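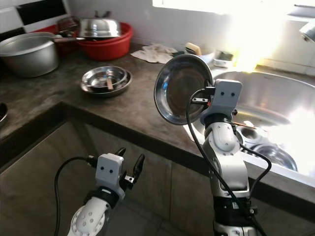 Hi Daryna and everyone, thank you so much for asking about the Skedesano earrings, because I've had mine since August and I do love to talk about them! They're silver, they're handmade, and yes, they go dark if you leave them in the bathroom (guess how I know). If yours have reached the color of the inside of that round steel plate, sort of brownish and dull, please don't panic. A soft cloth and a little patience brought mine back over an evening of television.

Daryna Kostiuk wrote:
> Has anyone cleaned the Skedesano drops at home?
> I paid 112 for mine and I'm scared of the dip.
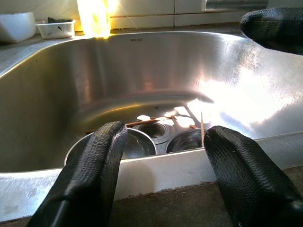
I'd skip the dip too, especially if yours have the dark lines in the pattern, as it can take those right out. Enda swears by it for plain hoops, so ask him about those. I keep mine in a little zip bag now, all 6 pairs.

Warmly,
Yaryna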